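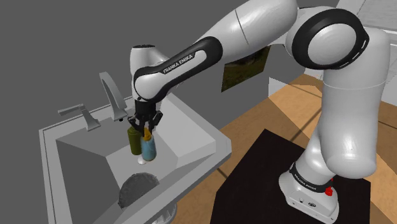

Figure 2. Simulated cell with a single robot arm, its gripper lowered inside the gray sink.

4.2 Seal strength of hand-closed pouches

The second part of the study concerns pouches closed by hand operators at the Prevstead packing room. We wanted to know how much the dwell time of the sealing bar influences the strength of the seal, when the film and the temperature setting stay the same. The film was a clear polyethylene supplied by Toline in one batch, so differences between batches do not enter into the results.

Each operator closed 200 pouches during one shift in November. The sealing bar was set to a dwell of 2 seconds for the first half of the shift and to a longer dwell, chosen by the operator, for the second half. We did not tell the operators which setting we expected to be better. Feven Gudeta collected the pouches at the end of each shift and stored them flat in closed cartons before testing.

From every carton we took 44 pouches for the peel test. A strip was cut across the seal of each pouch, and the two free ends were clamped and pulled apart at constant speed. We recorded the highest force and also the manner of failure — whether the seal opened, or the film tore beside it. Strips with a visible fold in the seal were tested as well, but they are reported separately in the next section.

The longer dwell gave stronger seals for all six operators, although the gain was not equal. For operators who pressed the bar evenly, the film tore beside the seal at both settings, and the additional time brought little benefit. For the others the seal often opened from one corner at the short dwell. This agrees with the earlier observation of Gidey and Waltwood that uneven pressure weakens the corners first, but their film was thicker and a direct comparison of forces is not possible.

A longer dwell has also a cost. The edge of the pouch becomes wavy, and in some cases the film stuck to the cover strip of the bar and had to be removed by hand. Ayantu Tesfamariam rated the appearance of all tested pouches without knowing the setting, and her ratings were lower for the longer dwell. For goods sold in a shop this may matter more than the strength.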